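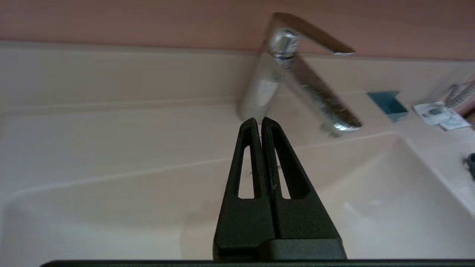
Subject: Re: [manip-wrist] Pandamum sink results, wrist view only
From: Lamai Ongart

Lines starting with > are from the December announcement. I cut the parts I have no quarrel with.

> We are happy to share first results for Pandamum, a policy for
> cleaning bathroom sinks and faucets that runs on a single wrist
> camera. It was trained on demonstrations from seven sinks. On the
> Skolalton sink, which was held out of training, it completed
> 37 of 60 trials.

I read the write-up twice and watched the clips, and I'm less happy than you are. Thanks for putting the clips up, though. Most groups don't, and I wouldn't have much to say without them.

First, what does "completed" mean? The text says the trial ends when the cloth has touched the spout and the basin. That is a contact test. It tells me the arm went to two places. A sink with toothpaste on it can pass that test and still have toothpaste on it. If you want to call the task cleaning, put a mark on the surface and score how much of it is left. If that's too much work, call it touching and I'll stop complaining.

> Nine further trials were excluded because the cloth was not held
> securely at the start.

This one bothers me more. Getting hold of a limp cloth is the hard part of the job, or at least the part I'd have trouble with. If the cloth slips because the grasp was poor, that's a failed trial. Put the nine back in and give us both rates. Also, who decided that the hold was bad, and did they decide before or after watching the rest of the run? I couldn't find that anywhere.

The grasp itself needs its own table. Look at the frame below and ask what a policy would have to work out from it.

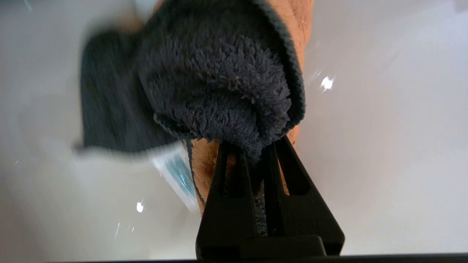
Wrist view: fingertips closed on a fold of the gray cloth, with a forearm behind it.

The fingers and the cloth fill a lot of the view. The loose flap on the left is smeared by motion. There's a human arm in the view too, partly wrapped by the cloth, and from one frame I can't tell how much of the cloth's weight the gripper is taking. So please say which trials started from a handover and which from a cloth lying in the basin. Those are different problems and I don't want them averaged together. If the forearm shows up in the training views, I'd also like to know whether the policy has learned to go looking for skin. We had that at Minami with a towel-folding setup. It did fine until everyone stepped back from the bench.

> Because the camera moves with the hand, the policy needs no
> calibration and is robust to changes in layout.

The first half I can live with. The second half doesn't follow. A camera on the wrist also shakes with the wrist. In the faucet view the fingers are fairly sharp and the chrome is soft, with a doubled outline on it. The fingers are the one thing in that picture the robot could do without seeing, and they're the one thing it sees well. I'd guess the policy is leaning on arm position much more than you think – easy to check. Freeze the camera image halfway through the approach and run the trials again. If the score barely moves, your result isn't about vision.

> A comparison with the Stutby baseline will follow in a later
> version.

I'd hold the claim until it does. Stutby uses a fixed camera and a scripted wipe, and on a sink with the faucet where you expect it, a scripted wipe is hard to beat. My bet is that the two come out close. I'd like to be wrong, because I don't enjoy mounting fixed cameras over sinks any more than you do.

Smaller things:

The held-out sink is one sink. Please don't write "unseen sinks", plural, in the abstract.

Was the same cloth used throughout? A plush one and a thin one hang very differently, and a stiff one may hardly hang at all.

Did anyone move the toiletries on the ledge between trials? A layout claim needs the layout to change.

I can run the frozen-image test on our arm if somebody sends me the weights and the exact start poses. Evenings after 7 are best, when the lab arm is free. Please answer on the list and not just to me, as a couple of people have already written to me privately with the same question about the nine.

Lamai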